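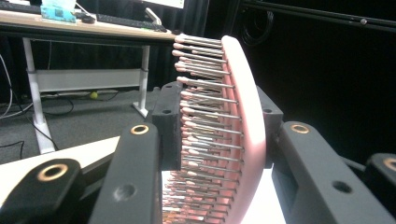

Sorcha Flanagan, robotics club mentor

I've been putting off this write-up of the Badex hand-held gripper for months, mostly because I kept changing my mind about it! We bought ours in October with what was left of the club's parts money, and it's now been through one class project, one regional meet and a whole lot of teenagers, so I guess I know it pretty well.

It came as a kit. The box says you can build it in an evening, and maybe you can if you've done one before (my group took three meetings, and one of those was spent looking for a screw). The fingers are black, with brass rings set into the ends, and I do love those rings. On our old printed gripper the bare holes wore oval in no time and everything got sloppy. These still feel snug after a semester of being passed from hand to hand.

The students' project this year is grasping everyday stuff, the kind of thing you'd find in a bathroom drawer. Harvey Robichaud, one of our seniors, wrote the object list, and there are 30 things on it. The hairbrush was the one we all argued over. It's got a smooth curved back on one side and metal pins with little ball tips on the other, so the two pads are meeting completely different surfaces. The trick we settled on is to bring it in edge-on and upright, one pad on the back and one on the pins, and squeeze slowly. Go fast and it twists on you. Harvey's best run was 18 clean pickups out of 20, and he was so pleased he called his mom.

Toothpaste tubes are easy, combs are awful. Anything flat on the table is a pain, frankly, because the fingers are chunky and you end up scraping around trying to get under it. If your project is all coins and index cards I'd look at the Cornix instead, which has skinnier tips. We borrowed one from Kristof Verstraete's team over at Vuvville and it was great for cards and hopeless for anything round.

Things I don't like: the manual (four languages, none of them clear), and the weight. It doesn't seem heavy until you've held it out in front of you for a whole practice, and my younger kids were switching arms by the end. The trigger is also a little stiff for small hands. Peadar Conneely wrapped his in bike tape, which helped a bunch.

We paid $388 with shipping. For a club our size that hurts! Would I buy a second one? Yeah, I would, and I've already asked.

Last updated: February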